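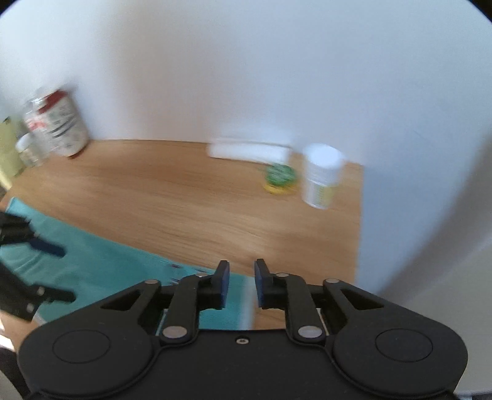

Teal cloth on a wooden table: leave it on or take it off?

Category: Home > Tables and Linens
Posted May 2020 by Anum Dogar

Hello all. My table is light brown wood and I like to see the grain. But I also keep a teal cloth on it, laid at a diagonal, to protect the top. My sister says it looks like I forgot it there. Do you fold yours away after a meal?

benchmoss
Fold it away. Wood under a cloth keeps its color and the rest changes with the sun. I have a darker border on mine after five years.

Sethi_K
I don't agree with benchmoss. Mine stays on since January and I see no border. Just turn it now and then.

benchmoss
January is too short to judge, Sethi_K. Come back when you have had it for some years.

lowtide700
Diagonal is fine, I do it also. What is your finish? With oil I would not leave a damp towel even one night.

Anum Dogar
I don't know the finish, the table was from Nurura, second hand. I will ask the seller. For now I fold the cloth at night and put it back in the morning.

Sethi_K
Then your sister can complain only in daytime.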